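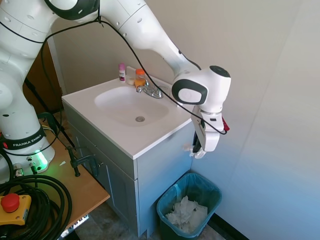 Does a ballad have to rhyme in every stanza?

I am preparing a narrative poem of 196 lines for the Haugland Reading, which accepts original work in traditional forms. The poem is set in quatrains and concerns the closing of a grain elevator and the removal of the rail line that served it. Most stanzas rhyme on the second and fourth lines. In nine of them I have been unable to find a rhyme that does not distort the sense, and I have used near rhymes such as "home" and "stone". The entry guidelines refer only to "ballad metre". I would be grateful for advice on whether the irregular stanzas should be rewritten before I submit.

Posted by Skero

Gunvor Lindholm
Near rhyme is well established in the ballad tradition and would not ordinarily disqualify a poem from being described as one. Many of the older ballads were carried by singers for generations before they were written down, and the surviving texts contain a good number of pairs that match only in the vowel. "Home" and "stone" is among the most common of these and will pass without remark when read aloud.

The term "ballad metre" refers in the first instance to the pattern of stresses: four in the first and third lines, three in the second and fourth. A reader assessing your entry is likely to give more attention to this than to the exactness of the rhyme. I would recommend that you mark the stresses in each of the nine stanzas before altering any of the end words. In my experience a stanza that sounds wrong at the close often has a surplus syllable earlier in the line, and the rhyme is blamed for it.

Consideration should also be given to where the nine stanzas fall. If they are distributed through the poem, the listener will accept them as part of its manner. If they are grouped together, particularly toward the end, they may be heard as a loss of control. In that case I would revise two or three and leave the remainder. The final stanza should carry a full rhyme if one can be had honestly.

With respect to length, 196 lines gives you 49 quatrains. Please confirm the time allotted to each reader. A ballad of 100 lines can be delivered comfortably in one sitting; a poem of nearly twice that length will benefit from a refrain or a repeated line, which allows the audience to rest.

Suteck
Rhyme them all. If it is entered as a traditional form then it should be in the traditional form.

Jolgate
I would respectfully disagree with the previous reply, for the reasons Gunvor Lindholm has set out. I would add one point concerning regional speech. Pairs that are imperfect on the page may be exact in the accent of the reader, and the reverse is also true. My own grandfather recited verse in which "again" was made to rhyme with "rain", and to his neighbours there was nothing irregular in it. I suggest reading the poem aloud to a person who has not seen the text – preferably one who grew up near the rail line in question – and asking which stanzas caught the ear. Those are the ones to revise.

Skero
Thank you for these replies. I have marked the stresses as advised and found an extra foot in four of the nine stanzas. The near rhymes will remain in the other five.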